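Ticket: Long bench rocks when leaned on
Status: Open, waiting on parts
Location: Ground floor workshop, Parry building
Item: Long bench, red steel frame, dark gray top (Gosta)
Reported by: Hala Chidiac
Priority: Normal

Description

The long bench on the ground floor rocks if you put any weight on the door end. It started after it was moved over from the other wall in August. Anything tall on top of it sways a little when someone leans on the edge. Filing a part drifts too. I put a folded card under one foot and it was fine for a day, then it was back.

Please don't move the bench to another spot. The outlets we need are on that wall.

Hala

Comment 1, building maintenance

Can you say which foot the card was under? Also, does it rock end to end, or from the wall side to the room side?

Comment 2, Hala Chidiac

Card was under the foot nearest the door, room side. It rocks corner to corner as far as I can tell. If I push down by the door it dips, and if I push on the opposite corner it comes back up. I took the card out again so you can see it as it is.

Comment 3, building maintenance

Went by at 7:40 before anyone was in. Findings:

Confirmed the rock. It is the door end on the room side, same as reported. With the other feet sitting down, that one has a 2 mm gap under it. Checked with feeler gauges.

Put a straightedge on the floor along the line of the legs. The floor drops slightly toward the door. This is normal for this building, the slab was poured with a fall on that side. At the old wall the fall runs the other way, so the feet were set for that and never reset after the move.

Tried to wind the foot down. The lock nut is free but the stud is tight after one turn. Did not force it. Sprayed it and left it to soak.

Comment 4, building maintenance

Back at 3:15 in the afternoon. The stud still binds. Got another half turn out of it with a 13 mm wrench and it stopped again. The thread has a flat spot on it that looks like it took a knock. My guess is the bench was dragged during the move and the foot caught on something. The foot turns freely on the ball, so the damage is only in the thread.

Wound the middle foot up a little to see if that took the rock out. It made the top worse, so I put it back where it was.

Also went over the bolts in the side rail under the top. Two were loose enough to turn by hand. Tightened all of them on the room side. Could not get at the wall side properly without pulling the bench out. The diagonal brace is fine, no play in it.

Comment 5, Hala Chidiac

Thanks. It does feel a bit better since the bolts, but it still dips. Is it safe to use in the meantime? We have the Cultside order to finish on it.

Comment 6, building maintenance

Safe for light work. Please keep the vise off the door end until the foot is replaced, and don't stand or sit on the bench. I put a 2 mm steel shim under the bad foot for now. If the bench gets bumped, check that the shim is still there. It can slide, the floor is smooth.

Before I come back I need the following:

Top cleared.
Bags and anything else out from under the bench.
Cone and stand moved away from the doorway end so I can get a jack in.

Comment 7, Hala Chidiac

OK. Photo attached. Tell me which day and I will get people to clear it.
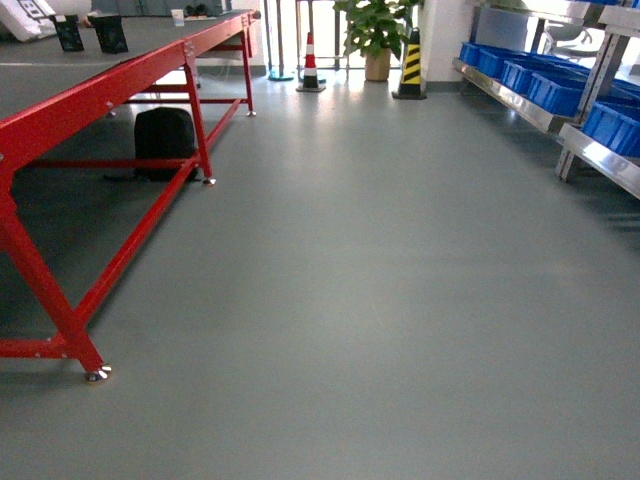 Attachment 1: Bench from the room side, looking toward the door

Comment 8, building maintenance

Got it. Ordering a full set of leveling feet from Brakititz and not just the one, so they all match. Same stud size, longer thread, which gives more room for adjustment at the door end. They quote 7 working days.

Plan for the visit:

Jack the door end, swap the feet there, then work back along the bench.
Level the top lengthwise first, then across.
Pull the bench out from the wall and do the remaining rail bolts.
Set the lock nuts and mark them with paint pen.

Allow nearly 2 hours. The bench can't be used during that time.

Comment 9, Hala Chidiac

Fine with us. Mornings are better. Can you also look at the crossbar near the floor while you have it jacked up? People rest their feet on it and I would like to know if it has bent.

Comment 10, building maintenance

Will do. Added to the job. Ticket stays open until the feet arrive.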